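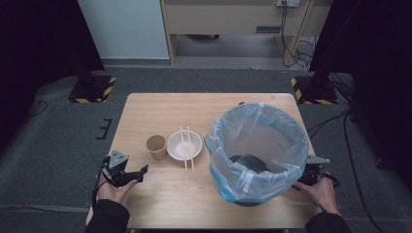 Open Day at Kurside Shows the Slow Work of Teaching a Robot to Clear a Table

7 min read

Visitors to the Kurside workshop are asked to sign in, silence their phones and stand behind the line of tape. On September 2, 2024, the company opened its data room to the public for the second time, the first such event having been held in April. Guests were admitted in groups of 13, and each group stayed for 20 minutes.

The subject of the demonstration was a household chore. An operator wearing a black top stood at a light wooden table with a gripper in each hand and cleared away the remains of a meal. The cup was to go into the bin. The chopsticks were to follow it. The bowl was to be lifted, moved to one side and set down again. When the task had been completed, an assistant returned the objects to the table in a slightly different arrangement and the operator began again.

Kurside was founded to supply recorded demonstrations of manual work to companies that build robots. Its customers do not send machines to the workshop. They receive recordings of people performing ordinary tasks with hand-held grippers, and they use these recordings to train the software that will later direct a robot arm. The project presented at the open day is known as Ovis and is concerned entirely with kitchens and dining rooms.

"We are often asked why we do not simply write down the rules for clearing a table," said Alcides Rangel, who directs the Ovis project. "We tried to do so in our first year. The document grew very long, and it still did not explain how to pick up a chopstick."

Mr. Rangel addressed each group before the operator began. He explained that a person who clears a table makes a great many small decisions without noticing them. The hand slows before it reaches a light object. It approaches a paper cup from the side and closes only as far as necessary. It tips a bowl very little when there may be something left inside. A recording preserves these habits in a form that software can study, provided that the operator works through the same kind of tool the robot will eventually use.

For this reason, operators at Kurside give up the use of their fingers during a session. Everything must be done with two jaws that open and close. New employees practice for several days with folded towels and empty containers before any of their work is kept. According to Mr. Rangel, the most common fault among beginners is haste, and the second most common is a tendency to help with the wrist in ways that a robot arm could not follow.

The grippers are made in the building and are repaired there as well. The present model, called the Ulent, is the fifth design to be placed in regular service, and the workshop staff spoke of it with evident satisfaction. Its flat gray finger pads are pierced with small holes, and brass-colored rings are set into the links that carry them. Earlier versions had a rounded pad that performed well with cups and poorly with flatware. Members of the public were permitted to handle a spare unit at the close of each tour, and several remarked that opening and closing it was more tiring than they had expected.

Much of the discussion concerned the bin. A lined trash bin presents difficulties that a rigid box does not. The plastic folds over the rim, shifts when it is touched and catches the light unevenly, so that software trained on too few examples may mistake a crease for an edge. Ovis operators therefore work with liners of several colors and thicknesses, and the position of the bin is changed throughout the day. At some stations it is placed on the floor. At others it is raised to the tabletop, within easy reach of both hands.

Chopsticks received almost as much attention. A pair resting across a bowl can be lifted together or separately, and each method has its supporters among the operators. Taking both at once is faster, but the sticks may turn against each other as the jaws close. Kurside has chosen to record both methods and to label them, leaving the decision to the customer.

A guest in the early group asked how many of the attempts are successful. Mr. Rangel declined to give a figure, stating that the answer depends on the operator, the object and the hour. He did say that failed attempts are kept. A dropped chopstick that is recovered and placed in the bin is considered a useful recording, as it shows a correction being made. An attempt that is abandoned is filed separately and reviewed at the end of the week.

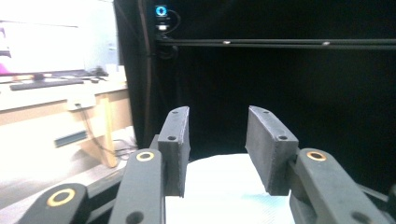

Review is carried out by a different team from the one that records. Two reviewers look at every session independently, and a recording is released only when both have approved it. They check that the view from each gripper is clear and that the movements can be followed from start to finish. Lighting is a frequent concern. The black backdrop keeps a large part of the gripper's view dark and plain, while the desk and monitor to the side of it stand in strong light, and reviewers must judge whether the brightness of the room has hidden anything of importance. Sessions that fail this test are recorded again after the lamps have been adjusted.

The building itself was formerly the packing hall of Pinheiro, a maker of table linens, and some of the older residents in attendance had worked there. Kurside has retained the high windows on the street side and the original loading doors. The former cutting room is now used for training, and the company intends to open a further recording area on the upper floor when the electrical work has been approved.

Questions of employment were raised more than once. Mr. Rangel replied that Kurside currently hires operators from the surrounding neighborhoods and that no earlier experience with machines is required. Applicants are asked to complete a short trial with the grippers and to show that they can repeat a task with care. Former kitchen staff and tailors have done well in the trial. He acknowledged that the longer effect of household robots on paid domestic work is not yet known, and he said that the company would welcome a public discussion of the matter at a later date.

The final group was invited to suggest a task for the operator to attempt. After some debate, the guests asked that the bowl be turned upside down and placed over the cup. The first attempt knocked the cup on its side. The second was completed slowly and drew applause, and both were saved with the rest of the day's work.

Kurside plans to hold another open day in the coming year. Places are free of charge but must be reserved in advance through the visitor desk. Children are welcome when accompanied by an adult, and the workshop can be reached without stairs from the side entrance.

Contact the Editors | © 2024 All rights reserved | Back to top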